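The water thing, continued

I resolved in April to drink 2 liters a day and have kept it up the way I keep up most things. Tonight I used the steel jug, and a proper glass, like a person with standards.

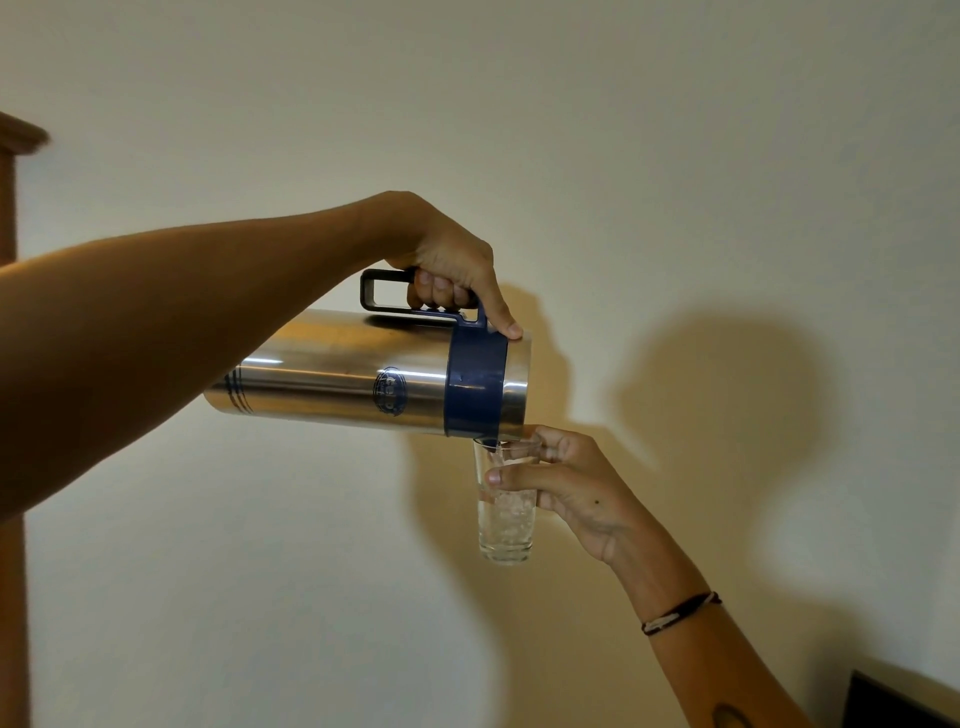 Grurnmont, 22 October 2018

Poured at the table, holding the glass in my other hand and the lip of the jug practically on the rim. I don't trust my aim past two inches. The jug must weigh as much as a cat when full. It came from Jorkico, where I had gone for light bulbs, and I still have no light bulbs. The lamp makes a very large shadow of whoever stands there, so I hydrate under supervision.

The tray was supposed to stop me leaving glasses all over the apartment. Now I leave them all on the tray. I suppose that counts as a system, and it has spared the table at least one more ring.
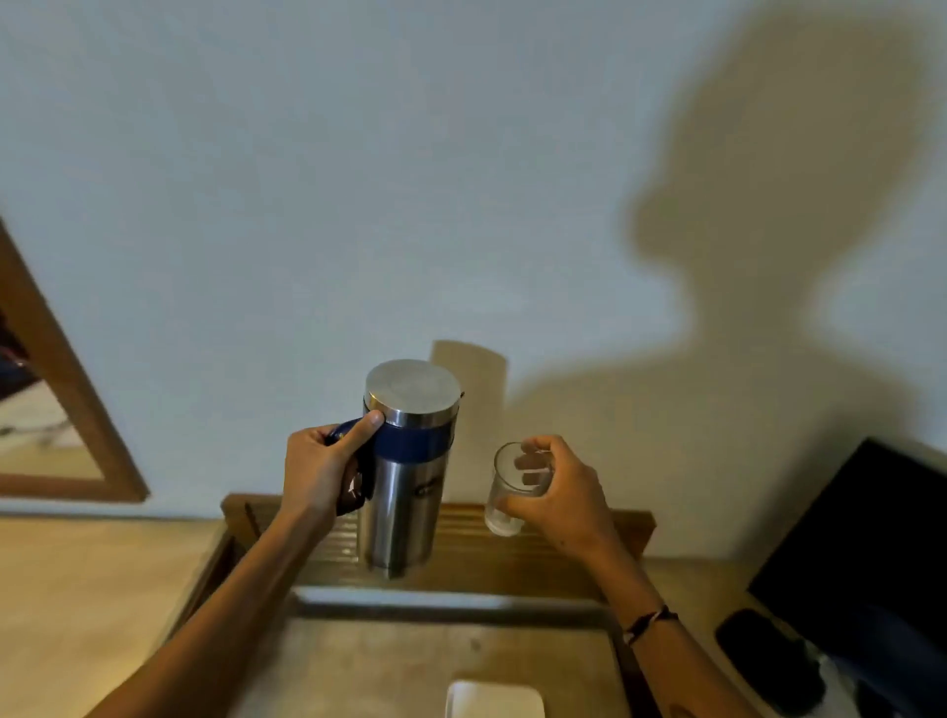 Tomorrow

Descale kettle. Look for the bottle brush, last known location under the sink. Light bulbs. Drink the first glass before coffee, or at any rate near the coffee.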